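The table that stays put

The first thing Durkent bought for its new assembly room was a table, and it took longer to choose than the lease on the building. The firm puts together small connectors and housings for other people's products, the sort of work where a part has to sit in exactly the same spot in the morning as it did the night before. A wooden bench had done the job for years. It moved with the weather, the clamps chewed the edges, and in November the door end was never level with the other.

What replaced it is a slotted aluminium table. You will find tables like it in workshops, school labs and a fair few garages now, and they all work on the same principle. Long bars of aluminium are pushed through a die so that each comes out with a channel along its length, wider at the bottom than at the top. In section the channel looks like an upside-down T. A nut dropped into it can slide from one end to the other but can't be pulled straight up, so anything bolted to that nut can be fixed wherever you like along the line.

Guangming Zheng, who runs the room, came to it from print finishing, where everything was bolted to the floor and stayed there until it was scrapped. He spent his first month moving things. A fixture would go down in the middle, come up again, go down nearer the edge. With the old bench each of those moves would have meant a new set of holes.

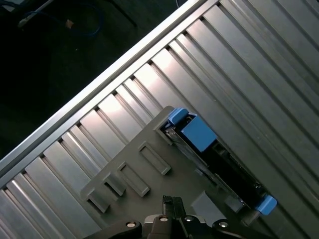
The fixtures themselves are the part of the trade that outsiders rarely think about. A fixture is simply a shape that holds another shape. It may be a flat plate with a few raised tabs, or a tray with pockets, and its only job is to make sure the thing you are working on can go in one way round and no other. Durkent used to have all of them machined from solid by a firm called Grundel, at a price of £429 for an average plate and a wait of several weeks. A good many are now made in plastic.

Plastic has its critics. It wears at the corners, it flexes if it is made too thin, and it doesn't like being left beside a heater. It is also light and kind to the parts it holds. Zheng keeps 76 fixtures on the shelves at the back, each with a number on a paper label, and reckons that a third of them will never be used again. He won't throw them out. Customers have a way of coming back for one more batch of something they swore was finished.

Grey is the usual colour. He did order one set in white, and found that the small parts disappeared against it under the lamps. Black was no better for the dark housings. A middling matt grey shows up most things and doesn't throw the light back in your face, though it does show every fingerprint.

Looking after the table is dull work and mostly comes down to the slots. Anything small enough to fall will end up in one: screws, crumbs of plastic, the clipped ends of cable ties. A vacuum cleaner with a narrow nozzle gets the worst of it. For the rest there is a strip of stiff card, folded lengthways and run down each channel. Oil should be wiped off before it has a chance to gather grit, and the bolts want checking by hand, since a fixture that has worked slightly loose looks much the same as a tight one.

Buying one is a matter of patience with catalogues. Soklow sells the profile by the metre and will cut it to length, which suits anyone with an awkward corner to fill. Uysal does complete tops, delivered on a pallet, and the one Zheng priced came to £1048 without legs. Larger tops with an adjustable frame can go to more than £3000. Second-hand ones turn up when workshops close, and a few scratches make no difference at all. What matters is whether the top is flat, so take a good steel straight edge with you and lay it across both diagonals before any money changes hands.

There is less agreement about the trays. Some people like to build them deep, with ribs underneath to stop them sagging, and lift the whole thing away when it is full. Others would sooner leave everything fastened down and carry the parts to it.
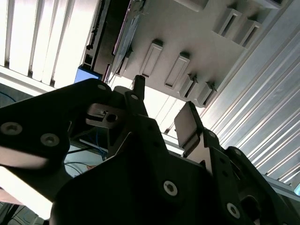
Ribs are worth the extra plastic, according to one reader who wrote in after our last piece on workbenches, but only if they are spaced with the slots in mind. Hers were not, and the tray rocked until she filed two of them back. She now draws round the table profile on paper before she designs anything to stand on it.

Zheng does much the same, with a cardboard template that hangs on a nail by the door. It has the slot spacing marked along one side in biro and the bolt sizes along the other, and it has been traced so often that the corners have gone soft. A new one is on his list, below the second lamp and a better place to keep the spare nuts, which at present live in a biscuit tin.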